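Clistia Three-Tier Bottle Shelf: Review

Reviewed by Dalibor Ďurica
Posted 09/02/2022

The Clistia is a retail shelving unit for soft drinks in plastic bottles. I bought 2 for a convenience store on Arroyo to replace the flat Dullex gondola we had used since November.

Assembly. The uprights slot together and take 6 bolts each side. The supplied hex key is too short for the lowest pair, so use a ratchet. Leveling feet are included. Set them before loading, as they can't be reached afterward.

Shelves. Dark surface, stepped toward the customer, with silver metal rails along the front edge. The surface wipes clean but shows dust under strong light. A bottle can be lifted over the rails in one motion, and small sizes clear them as easily as large ones. Our rated load is 300 lb for the full unit, and I saw no sag at the center of the shelf after a full stock.

Capacity. Cola and green soda bottles stand well in staggered rows on the middle shelf. Bottles on the lowest shelf should be laid down if the clearance is kept at the factory setting. Raising the shelf above by one notch fixes this and costs headroom higher up.

Picking. Used with an ordinary wire-handled shopping basket. The handle stays up over the opening and has to be pushed aside for larger bottles. Small cola bottles go in past it. The Cinthorpe basket with twin side handles is easier to load but does not nest as tightly.

Faults. The rails mark easily and need a dry cloth. The glass side pane picks up reflections that hide the labels behind it. Replacement shelf clips are sold only in full sets.

Rating: 4 out of 5. I would order it again with the taller uprights. 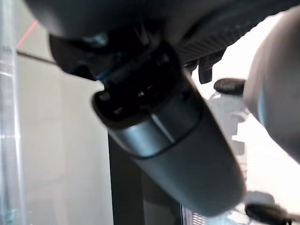
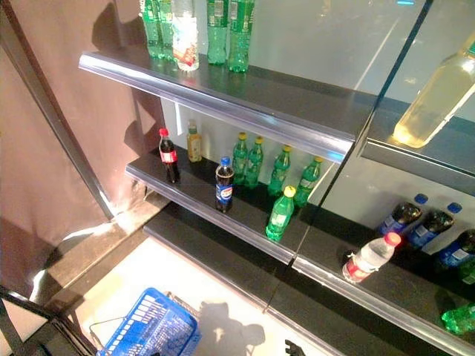
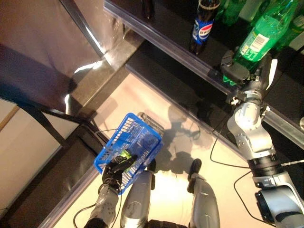
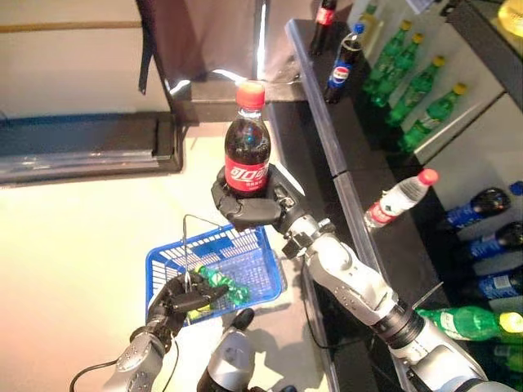

Second photo: stocked shelves, with the glass pane at right. Third and fourth: bottles and the blue basket.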